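Search stories
Type a word and press enter

The Good Tablecloth

My grandmother's tablecloth came to me in December, folded so small that I took it for a pillowcase, and for weeks it sat on the chair by the door because I was a little afraid of it. She had ironed it every Saturday of her life, humming, with a saucer of water at her elbow, and I had never ironed anything bigger than a shirt (and that badly, with my mind on something else).

Then Athina Antoniadis called to say she was coming up from Vastamberg for supper, and would I please not fuss. Well, of course I fussed! I put the soup on, and I cleared off the table, and I shook the whole white thing out over it and stood back.

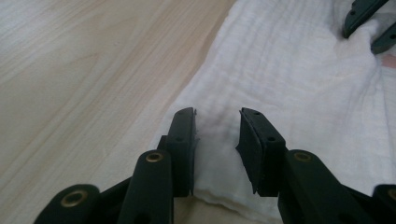 Page last changed: 1/25/22

It lay across the pale wood in hills and valleys, and I smoothed one side only to watch the other side ruck up, the way a bed does when you make it with somebody still in it. I thought about the iron. I thought about Grandma and her saucer. Then I caught the smell of it, soap and cedar and a bit of her kitchen, and I sat down with my hands in the folds and stayed there until the soup boiled over.

Athina came in stamping her feet, kissed me on both cheeks, and looked at the table for quite a long time.

"You didn't iron it," she said.

"No."

"Good," she said, and pulled out a chair. "She never let me put my elbows on it."

So we put our elbows on it, all four of them, and ate what was left of the soup, and she spilled hers first.

More recent stories
The Bus to Vrettos
Thirteen Jars
A Coat for Uncle

Contact | Copyright, all stories remain with their author | Back to top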